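Collection notebook, Vellow task set, July
Upstairs floor, handheld pair, morning block
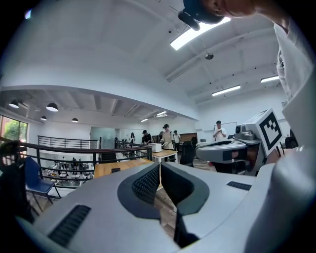
Thongchai Sangkhawat: before you log another batch, check that both grippers are on the same clock. Yesterday's left-hand stream lags the right by 60 ms from the first episode on, and the Tosenberg loader drops the whole pair when it sees that.

Noted. Restarted both recorders, resynced, then ran the clap test three times. Offset is now under one frame. Yesterday's batch is not lost. The lag is constant, so I wrote a shift into the import step and reran it on 17 episodes. All of them load. The rest can go through tonight.

Setup for this block
- Two handheld grippers, one operator, both hands recorded.
- Fiducial cube on the gripper, checked for play before the first take.
- Fisheye calibration from last week reused. Reprojection error has not moved.
- Room lights all on. Do not switch any bank during a block, exposure hunts for a couple of seconds and the tracker loses features on the ceiling.

Mapping pass
Did the mapping pass first, slow loop at chest height, then a second loop closer to the table. First attempt failed to close. The railing gives long parallel edges and very little else, and when the camera points mostly at it the pose slides sideways. Second attempt kept the ceiling beams in view the whole way and closed without trouble. Going forward: beams in view at all times, turn at the corners with the feet and keep the wrists still.

People walking through the background did not hurt the map. They do hurt individual episodes if they stop close to the table, so the rule stays as it was: mask and keep if the person is far off, discard if anyone comes within arm's reach of the task objects.

Episodes
Target for the Vellow set is 400 accepted. Task is pick, hand over left to right, place. Start pose is randomized by the Fluva script, which prints a position and an angle before each take. Read it out loud so it ends up on the audio track. I skipped this twice and had to guess the start pose from video, those two are marked "pose unsure" and should stay out of training.

Failure types so far:
- Handover too fast. Both pads closed on the object for less than five frames. The segmenter cannot find the contact.
- Cube hidden behind the sleeve on long reaches to the left. Elbow out helps.
- Left gripper opened before the right had closed. Keep these in a separate folder, Crăciun wants them as negatives.

Finger pads: wear on the mesh texture is worth watching. Worn pads slip on the smooth objects and the operator starts squeezing harder, so the width signal drifts over a session. Swap both pads together, never one side.

Open
- Does the policy need the pause before release? Try one run with it trimmed and one without.
- Storage on the upload machine. Delete raw only after the checksum file is written.
- Second operator for the afternoon. All accepted episodes so far come from one pair of hands and it shows in the wrist angles.

Recent entries
Pad swap and width recalibration
Mapping pass, lower floor
Tosenberg loader: dropped pairs
Fluva start pose script, notes
Crăciun negatives, folder layout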